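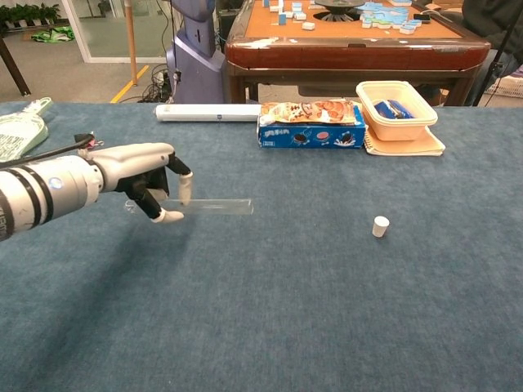

*Clear acrylic strip, with a small paper cup on the cloth*

## Stalomora Reading Light

The Stalomora is a clip-on light for paperback novels, made by Ivora. The clip opens wide enough for a 4000-page omnibus split into volumes, but it is too stiff for single issues of magazines.

- Weight: 42 g
- Brightness levels: 2
- Neck length: 195 mm
- Charging: USB-C, cable included
- Colors: black, cream

A full charge takes most of an evening. On the low setting the light is warm and stays on your own page. Use the high setting for small print, such as the older Brastitz editions of Tichý's ghost stories.

Clip it to the back cover. Thin covers may bend, so catch the last few pages as well.

Replacement clips are sold separately. For library and book club orders, write to Jordan Garside in sales.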